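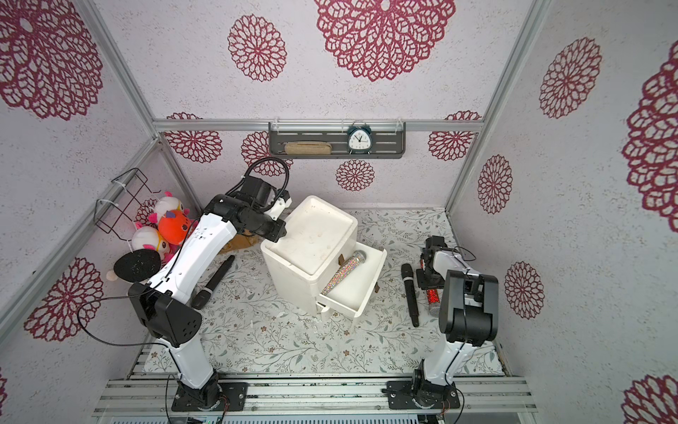 # Session 2: Duration, Scene and Summary in the Short Story

Set text: "The Ferry at Gidey", 1,761 words, in the course reader. Read it once before the session and once after. Page numbers below refer to the reader.

## 1. Terms

**Story time** is the time that passes for the characters. **Text time** is the space given to it on the page, measured in words or lines. Duration is the relation between the two.

The usual scale runs as follows, from fastest to slowest:

- **Ellipsis.** Story time passes and no text is given to it. It may be marked ("When February came") or unmarked, in which case the reader works it out from changed circumstances.
- **Summary.** A long stretch of story time is covered in a short stretch of text.
- **Scene.** Story time and text time are treated as equal. Dialogue is the standard case. The equality is a convention, as reading speed varies and speech on the page leaves out most of what real speech contains.
- **Stretch.** The text takes longer than the event. Common in accounts of accidents and in the moment before a decision.
- **Pause.** Text continues while story time stands still. Description and general comment are the main types.

A single paragraph can contain several of these. When marking up a text, label at the level of the clause where you can and the sentence where you cannot.

## 2. Duration in the set text

The story opens in summary. The narrator's first winter at the ferry house is dealt with in one sentence:

> That winter I learned the ropes, the tides and the names of the three men who owed Mimel money.

The verb "learned" covers the whole season. Note that the sentence gives no single occasion on which any of these things was learned. This is iterative in effect: many events are told once. Compare the later sentence "On the night of the flood I learned that one of them was dead", where the same verb is tied to a date and the tempo drops at once.

The first full scene begins at line 15, when Mimel knocks at the kitchen door. From there to the section break the text is almost wholly dialogue. The speech tags are short, and there are no adverbs on them. The reader is given no information about the room until Mimel asks to sit down, at which point the chair is mentioned and nothing else is.

The crossing itself is omitted. We leave the narrator untying the boat and rejoin her on the far bank with Mimel's coat over her arm. This is an unmarked ellipsis, and the plot depends on it.

Two readings are commonly offered:

(a) Mimel drowned and the narrator was not to blame. The gap then stands for shock. She does not tell the crossing because she cannot.

(b) The narrator pushed him. The gap then stands for concealment. She does not tell the crossing because she will not.

The text supports both. The coat is dry in the following paragraph, which rules out a struggle in the water but leaves open how she came to be holding it. For the seminar, assume that neither reading can be proved and look at how the tempo on either side of the gap affects which one a reader prefers.
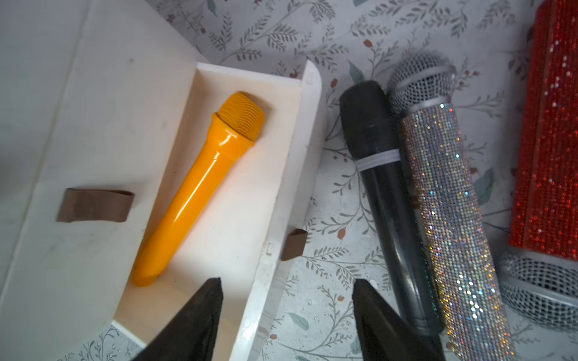
Getachew Admasu takes a harder line, arguing that the ellipsis in "The Ferry at Gidey" should not be treated as a puzzle at all. On his account the slow dialogue scene has already told the reader what kind of person the narrator is, and a reader who still wants the crossing has misjudged where the story put its weight. He adds that the summary after the gap is "the speed of someone doing accounts", and that this is characterisation of a kind no scene could supply.

The objection to Admasu is that he relies on the tone of the closing summary, which a first-time reader has not yet met when the gap occurs. His case works for a second reading. It is weaker for a first.

## 3. Summary is not a fault

Beginners are often told to show and not tell. Taken as a rule, this produces stories in which every event is given as a scene and all events appear to matter equally. The reader loses the signal that tempo normally gives.

Summary does at least the following work:

- It moves between scenes.
- It sets up a habit, so that a break in the habit can be noticed.
- It carries the narrator's attitude. What is passed over quickly is being judged.
- It lets a long life fit into a short text.

Compare two versions of the same material from the drafts of "Hastum".

*Draft A*

> "You're late again," said my brother.
> "The road was bad."
> "It was bad yesterday."
> I hung up my hat. He watched me do it.

*Draft B*

> All that spring I came home late, and all that spring my brother blamed the road before I could.

Draft A gives one evening. Draft B gives many, and it also changes the brother, who now supplies the excuse himself. The published story uses B and keeps the scene form for the evening on which the narrator does not come home. Had A been kept, the later scene would have been the second of its kind and would have lost force.

## 4. Common errors in submitted work

**Drift.** The passage begins in summary and slides into scene with no signal. Check the tense and the time phrase. "Most mornings she rang the bell" cannot be followed directly by "'Who's there?' he said" unless the line is meant as something he said most mornings.

**The false pause.** A description is placed between two lines of dialogue and runs so long that the second line no longer reads as an answer. Move it or cut it.

**The accidental ellipsis.** The writer knows what happened and has left it out by oversight. It differs from the crossing in the set text in that nothing on either side of the gap is shaped by it.
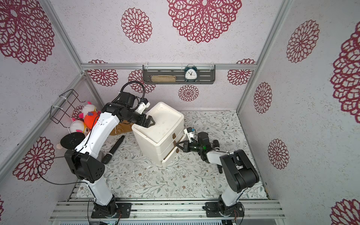 ## 5. Exercises

1. Mark up the last section of "The Ferry at Gidey" for duration, using the terms in section 1. Where a sentence fits two labels, give both.

2. Turn to "Skareo" on page 218. The whole story is told in scene apart from one sentence. Find it, and write a short paragraph on what would be lost if it were expanded.

3. Rewrite Draft A from "Hastum" as a stretch. Do not add any new events or speech.

4. Write the missing crossing from the set text in summary only. Your version must be consistent with both reading (a) and reading (b).

Bring exercise 4 on paper. The others may be handed in with the portfolio.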